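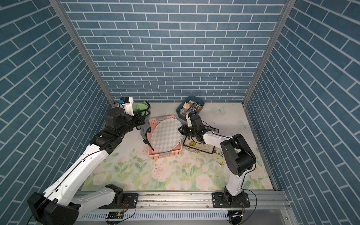
Looking after children's picture books at home

Reading time: 2 minutes

Most advice on picture books seems to come from people whose kids don't chew. I have 101 of them on two shelves -- books, that is -- and I've tried most of the tricks going around. A few work.

Torn pages

Regular clear tape turns yellow and lets go. Everyone knows this and everyone uses it anyway. Book repair tape costs more and lasts longer, but I wouldn't pay for the Gelliseck kind with the "archival" label. I couldn't tell it from the store brand after a year. Cut the strip a little long, lay it down from the spine outward, then trim.

Sticky covers

A barely damp cloth handles jam on a glossy cover. Wipe toward the edge and dry it right away. The "miracle" eraser sponges do lift crayon, and they also lift the shine, so try the back cover first.

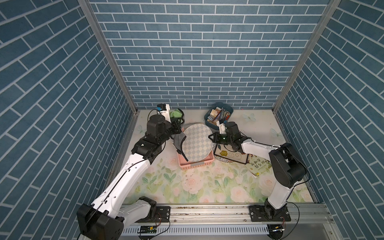 As for baby wipes, I see them recommended all over. They leave a film that picks up dust, and on a matte cover the film shows. Skip them.

Musty smell

Stand the book open in a box with a dish of baking soda for a week. Keep the powder off the pages. I also tried the Bakilana scented sachets, and got a book that smelled of mildew and lavender.
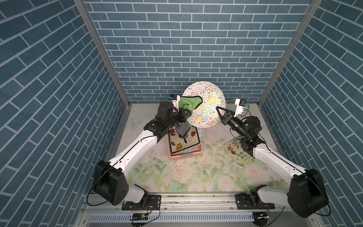

Shelving

Front-facing racks look great in catalogs. Mine held 12 books and took up half a wall. A plain low shelf with a bookend every foot or so does the job, and big floppy paperbacks can lie flat on the bottom. Leave enough slack that a four-year-old can pull one out without bringing down the row.

We use cookies to improve your visit. Accept / Manage settings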